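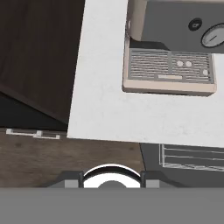

Last changed: Wednesday, August 4, 2021 by D. Esfahani

Ticket 216: wrist view, Kiltov gripper vs Cocco gripper, kitchen sim
Status: open, waiting on Ernő
Opened by: Davoud Esfahani
Assigned: Ernő Kerekes

Problem
Swapped the Cocco gripper for the Kiltov in the kitchen sim. Same arm, same controller (Kulard), same coffee task. Success on the button press went way down. Cocco was fine all last week. Want to know if it's the gripper, the camera mount or the controller before we order any hardware.

Setup
Sim: Cimer, kitchen layout with the marble counter and the espresso machine
Controller: Kulard, stock gains
Episode limit: 300 steps
16 episodes per gripper, same seeds
Wrist camera only, no side cam for this one

Log

Davoud
First batch done. Kiltov 7 of 16, Cocco nearly all. Most misses look the same, arm comes in over the drip tray and stops short of the front panel. No crash, no error in the log, it just runs out of steps.

Davoud
Attached a wrist frame, top of the page. Look how much of the bottom is gripper. Flat gray panel right across, then the housing, then the two pads. Button with the cup symbol is in view but it's small and way up in the right corner. Gauge is half out of the image already. With the Cocco mount I remember a lot more counter and less of our own hand.

Ernő
Is that the same camera offset for both? Looks like the old offset with the new body. Kiltov housing is longer so the lens would end up further back.

Davoud
Yes same offset, copied the file. Didn't think of that. Will try moving it.

Davoud
Moved the camera forward along the tool axis, reran the same seeds. Better, 11. Still short on the rest. So the mount is part of it, not all.

Ernő
Check the tool center point in Kulard too. If it still has the Cocco finger length every approach will be off by the diference. That would give you "stops short" with no error.

Davoud
Checked. It had the Cocco value. Ugh. There are two places to set it, arm config and gripper config, and gripper config wins without telling you. I had only changed the arm one.

Davoud
Also tried, no change:
- pad friction up, then down
- slower approach speed
- Kulard gains from the Cocco folder
- restarting Cimer between episodes (slow, don't bother)

Ernő
Can you also try with the fingers closed on approach? For a button you don't need them open, and closed pads would block less of the panel. Cocco pads are narrower so it never mattered there.

Davoud
Will do in the next batch. Need to change one thing at a time tho, so TCP fix first, then fingers.

Ernő
Fine. And please save frames from both grippers at the same joint pose. Right now I have one Kiltov frame and your memory of Cocco, can't compare that.

Davoud
OK. Same pose, both bodies, old and new offset. Four frames.

Where it stands
Camera offset: fixed in my branch, not merged
TCP: value corrected, full rerun not started
Fingers closed: not tested
Do not use the first Kiltov batch for the gripper comparison table, numbers are bad. I took them out of the sheet, if you have a local copy delete the row.

To do
Davoud: rerun both grippers with right TCP, post counts here
Davoud: four comparison frames
Ernő: make Kulard print a warning when the arm and gripper configs disagree
Ernő: decide if we still want the side cam for the drawer tasks, seperate ticket please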